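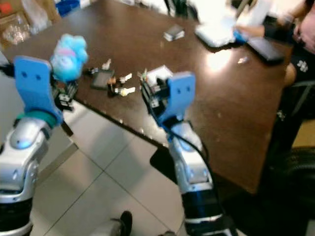

Can a robot be allowed to work when a person is sitting right beside it, one reader wrote to ask, or does everybody have to leave the room first?

The short answer is that it depends on the robot, on the job and on what the people in charge have written down. This page explains who writes those rules, what is in them, and what they mean for you if you ever stand near a working robot.

Where the rules come from

There are three kinds of rule.

The first kind is law. In most countries the law says that an employer must keep people safe at work. It doesn't matter whether the danger is a ladder, a hot oven or a robot.

The second kind is called a standard. A standard is a long document that experts from many countries have agreed on. It says how a thing should be made or used. There are standards for plugs, bicycle helmets and toys. There are standards for robots too. Many of them come from a body called ISO, which has its main office in Geneva, in Switzerland. A standard isn't usually a law, but following one is a good way for a company to show that it has kept the law.

The third kind is house rules. These belong to one workshop, one factory or one school. They are often the shortest and the strictest, and they can mention things that a standard never could, such as which door to use or where the coats go.

At the Drirum workshop in Stokdale, the house rules for robots fill nearly 40 pages. The people who work there read all of them before they start. Visitors are given a single sheet.

Fences, and no fences

The first factory robots were big and heavy, and they couldn't tell if something was in the way. A robot like that would swing its arm through the same path all day. If a person stood in the path, the arm would hit them. So the rule was simple. The robot went inside a fence with a gate, and when the gate opened, the robot stopped. Plenty of factories still do it this way, for example where robots lift parts of cars.

Some newer robots are made to share a space with people. They may be lighter and slower. Many have sensors in their joints that notice a push. If the arm bumps into something it didn't expect, it should stop.

You might think this means that such a robot is always safe. The rules don't say that. They say you must look at the whole job. A gentle arm holding a sponge is one thing. The same gentle arm holding a knife is another, and a soft bump with a sharp point can still hurt somebody. So the object in the gripper counts as part of the robot.

Thinking about what could go wrong

Before a robot is switched on for a new job, somebody has to write a risk assessment. This is a list of everything that could hurt a person, with a note beside each one about what will be done.

Here are some lines of the sort you might find in one for a robot that tidies small things on a table.

Fingers could be pinched between the gripper and the table edge. Keep hands out of the area while the arms are moving.

A cable could catch on something. Check the cables before starting and fix any that hang too far out.

An object could be dropped on a foot. Wear closed shoes.

A person could trip over a bag or box. Clear the floor first.

The arm could move when nobody expects it to. Say "starting" aloud and wait for an answer.

You'll notice that several of these have very little to do with clever computers. Shoes, cables and bags come up again and again.

A risk assessment has to be done again when the job changes. Moving the table closer is a change. So is giving the robot a heavier thing to pick up, or letting a new group of people into the room.

Stopping

Every robot that works near people needs a way to be stopped quickly. Usually this is an emergency stop, a big red button with yellow behind it. You press it with your whole palm, and it stays down until someone twists or pulls it back up. Letting the button up should not make the robot start moving again. A person has to check what happened and then start it on purpose.

There is a second kind of stop called a protective stop. The robot does this one by itself, when a sensor notices something such as a gate opening or a person coming too near.

At Drirum the buttons are tested every morning. Somebody presses each one, checks that the arms stop, and signs the sheet. If a button doesn't work, that robot isn't used until it has been mended. The visitors' sheet says that anyone may press the button, including children, and that no one will be told off for it.

Arms have limits

An arm can only reach so far. The space it could possibly get to, with everything it is holding, is the space that people have to think about. Some workshops mark it with tape on the floor.

When a robot has 2 arms, both have to be thought about, even if only one is doing anything. An arm that is keeping still may be about to move. This is a mistake that grown-ups make as well. They watch the busy arm and lean on the table next to the other one.
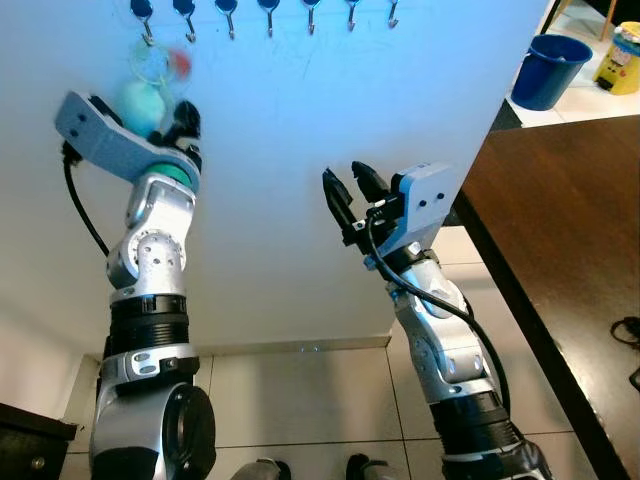

Two arms at a row of hooks. The gripper on the right is open and empty.

Small jobs like hanging things up are useful for learning about rules. A row of 7 hooks doesn't sound dangerous, and mostly it isn't. But a hook sticks out, and an arm that goes slightly too far could press hard on it or bend it. So a limit is set on how hard the arm may push. If the robot feels more force than the limit, it stops and waits.

There may be a speed limit as well. Robots can have one, in the same way that roads do. The right speed depends on how close people are and how heavy the arm is. A fast arm takes longer to stop, just as a fast bicycle does.

Writing things down

When a robot does something it shouldn't, it gets written down, even if no one was hurt. This is called a near miss. Perhaps the arm knocked a cup, or a gripper opened too early. The note says what the job was, what the robot did and who pressed stop.

In one year Drirum filled in 525 of these notes. That sounds like a lot of bad news. Most of them were about dropped objects. In August somebody read through the whole pile and saw that one kind of job had far more drops than the others, always with soft or fluffy things. The rule for that job was changed so that the arm lifts more slowly. If people had felt too shy to fill in a note for something so small, the pattern would have stayed hidden.

Cameras and people

Many robots have cameras so that they can find what they are supposed to pick up. A camera may also see a person, or part of one, such as an arm or a knee. That means there are rules about pictures as well as rules about bumps.

Good practice is to tell people that a camera is on before they come into the room. They should know what the pictures are for, how long they'll be kept and whom to ask if they want them deleted. For children, a parent or carer is usually asked too. You are allowed to say no.

When you visit

The Ragab Science Rooms, also in Stokdale, let school groups watch small robots at work. They use a table-top kit called Rarkix. It's slow and light, but it still has rules, and these are printed beside the door.

Tie back long hair and tuck in scarves and cords.
Stay behind the line until you are asked to come forward.
Find the red button before you do anything else.
Don't hand things to the robot unless you've been shown how.
Don't put things on the table while the arms are moving.
If something falls, leave it there.
Tell an adult if you see a loose wire.

The one about leaving things where they fall is the one most often broken. People bend down to help without thinking. The proper way is to stop the robot, wait until the arms are still, and then pick the thing up.

Words used on this page

Gripper: the part at the end of a robot arm that holds things.
Standard: an agreed document about how something should be made or used.
Risk assessment: a list of what could hurt people and what will be done about it.
Emergency stop: a button that a person presses to stop a machine quickly.
Protective stop: a stop that the machine makes by itself.
Near miss: something that went wrong without hurting anyone.

Something to try

Choose a machine at home, such as a toaster or a vacuum cleaner. With an adult, and with the machine unplugged, write a risk assessment for it. Put down what could go wrong and what you would do about each thing. Then look in the instruction booklet and see which of your rules are there already. If you find one that the booklet has missed, show it to the people you live with.

Page last checked 17 Dec 2022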